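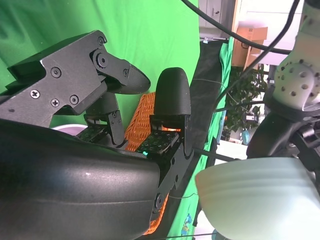

**What is a bolted joint?**
A bolted joint is a connection in which two or more parts are held together by a threaded fastener, so that they can be taken apart again without damage.

## Overview

Bolted joints are used in buildings, vehicles, furniture and household goods. When the bolt is tightened it stretches slightly and presses the parts together. This pressing force is called the preload. A joint with too little preload may slip or work loose under vibration, while one with too much may strip its threads.

## Common drive types

| Drive | Tool | Typical use |
|---|---|---|
| Slotted | Flat screwdriver | Electrical plates, older hardware |
| Phillips | Cross-tip screwdriver | General assembly |
| Hex socket | Hex key | Machinery, flat-pack furniture |

## Use in footbridges

The Annan footbridge at Clidach is held together by 52 main bolts, of which 19 are in the center span. Each is checked every December with a torque wrench. The bolts were supplied by Vuswood, and the present set is due for replacement in 2037. A similar bridge at Gultau uses rivets in its side rails and bolts in its deck.

## Loosening

Repeated side loads are a frequent cause of loosening. Lock nuts, thread adhesive and wedge washers are used to prevent it. Plain split washers are still widely sold, although their value is disputed.

## See also

- Rivet
- Torque wrench
- Washer (hardware)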